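I put off buying the Rosolstead tiered produce stand for two summers, mostly on account of the price, and now that we've had it since August I wish I'd stopped dithering sooner (my sister Polyxeni Kokkinos has had hers for ages and did tell me so!).

It went together in one evening with 4 long bolts a side and a borrowed wrench. The crates are a nice pale wood, they lift in and out easily, and the tilt means the potatoes at the front are as easy to grab as the ones at the back. Fenby says each tier holds up to 300 apples, which I have no plans to test.

My one real gripe is the slatted crate. The gaps are wide, lovely for air but hopeless for small onions, and I've fished three of mine off the floor already. I keep bigger things there and leave the little ones to the closer-built crates. The edges could have used another pass with sandpaper, too.

Would I buy it again? Yes, and I'd get the matching scoop while I was at it.

**Four stars out of five** – Socorro Rivadeneyra 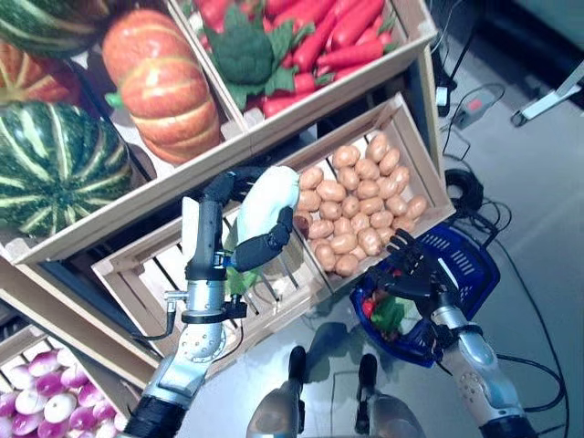

*Carrots and broccoli up top, potatoes lower down, and the slatted crate in the middle tier.*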